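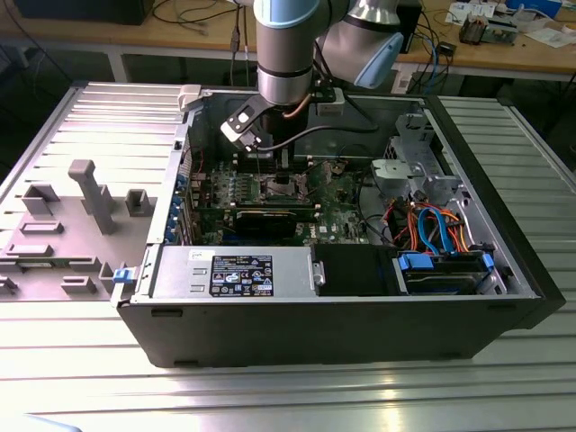 Tapio Kallio wrote to ask whether a small office that already pays for hosted phone service still needs a written plan for moving its numbers, or whether the new provider takes care of all that. The question deserves a fuller answer than the one given by return mail, and this post sets it out.

The provider takes care of part of it. When the Wultstead office moved its lines to Drekier in January, the provider submitted the transfer request, dealt with the losing carrier and confirmed the date. It did not know which numbers were printed on our letterhead, which one rang at the front desk after hours, or that the alarm panel in the rear hallway still dialed out on a line that appeared on no list. Those matters remained with the customer, as they generally do.

Our inventory was prepared from the last three bills of the old carrier. It showed 15 numbers. Four were no longer in use and were released. The remaining 11 were entered on the transfer form exactly as they appeared on the bill, including the service address, which still carried the suite number of a previous tenant. Readers preparing a similar form are advised to copy the address as the carrier holds it, even where it is wrong, and to correct it after the transfer is complete. Our first request was rejected on this point and eight days were lost.
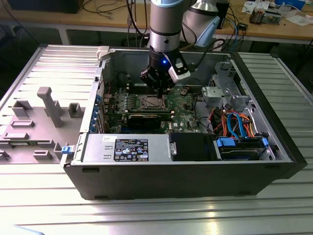

The old contract should be canceled first, according to one reader's comment on the earlier post, so that the office does not pay two bills for the same month. This is not recommended. A number generally has to be active on the day it is transferred, and a line that has been shut off may be difficult to recover. We kept both services in place until the last number had moved and accepted the overlap as a cost of the project – in our case a little under $200.

Call routing was drawn up on paper before anyone opened the administration page. The main number rings the front desk for five rings, then a group of three extensions, then voice mail. The Amley branch has its own greeting and its own holiday schedule, and this was the item most often left for later. It should be entered at the start. On the first public holiday after the change, callers to Amley heard the ordinary daytime greeting and waited in a queue with no one assigned to it.

Emergency calling also requires attention. Each extension must be registered to the street address where the telephone is in fact used, including those used at home. The record has to be changed when an employee moves desks between buildings, and one person should be responsible for it. At our office this is the same person who issues door keys.
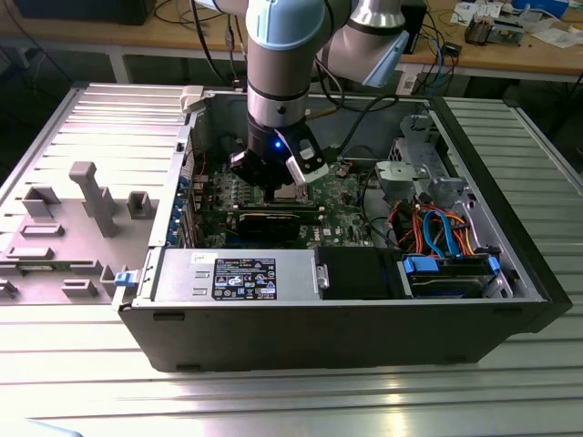

A desktop computer, opened up

With regard to cost, the monthly charge per extension is easily compared between providers. The other items are less so. The quotation from Faulkner, which was otherwise competitive, included a $500 setup fee on its second page and a separate charge for each toll-free number. Drekier charged for training, which we declined – a decision I would now reverse. Staff learned to transfer a call within a day or so, but parking a call and picking it up at another desk took considerably longer, and several people still avoid it.

The alarm panel was moved to a cellular unit by the alarm company in the spring. The fax line remains with the old carrier for the present, and will be reviewed when that agreement comes up for renewal.

Posted Jul 27, 2022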